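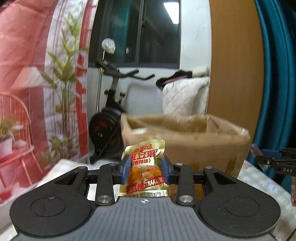 Pearce Technical Institute | Department of Applied Automation | Robot Tooling Lab

Home Courses Handouts Lab Hours Staff Contact

Handout 2: Looking after the hand-held gripper

Read this before the Wednesday lab. It covers the daily check, the finger pads and the linkage. Mounting the tool on the arm is in the next handout. Work in pairs, with one gripper to each pair.

Parts you need to know

The central body is the gray part with the grooves along the top. The calibration mark, the small round one with black and white quarters, sits close to the front edge of the body. The black housings are on either side of it. The straight black bars between them are the linkage, and they turn on the large silver pivot screws at their lower ends. The smaller screws farther forward cap the joints. The blue pads at the tips do the gripping.

Daily check

Wipe the calibration mark with a dry cloth. Do not use solvent on it. If the black quarters have gone gray or an edge has lifted, tag the tool and put it on the repair shelf. Brush dust off the housings before you open anything, and keep the brush away from the pivots.

Close the fingers slowly with nothing between them. The pads should meet along their full height. If one side gets there first, look at the linkage before you blame the pad. A loose pivot screw is the usual cause.

Then try a soft item. A sealed snack packet held upright is good for this, with one pad on each side edge. A slight pinch at the middle of the packet is fine. A packet that turns between the pads is not — clean both pads and try again.

Pads

Change pads as a pair, even when only one is worn. Our stock comes from Dellusano, part 2297, and is kept in the drawer under the bench. Peel off the old pad, clean the seat, press the new one on from the base toward the tip, and leave it for ten minutes before gripping anything. Pads last around 600 cycles on cardboard and a good deal longer on film packaging.

Linkage

Snug the pivot screws by hand with the short driver. No power tools. The bars should swing freely with no side play. If you feel play after tightening, stop there and report it. Taras Shevchuk has the shims and will fit them himself.

Leave the small joint screws alone unless you have been told otherwise. They were set at the Skokirside shop, and their thread lock has to be redone each time they come out.

Log

Write the tool number, what you checked and what you changed in the Niteck log sheet. Initial every line — both partners. Sheets go in the tray by the door before you leave.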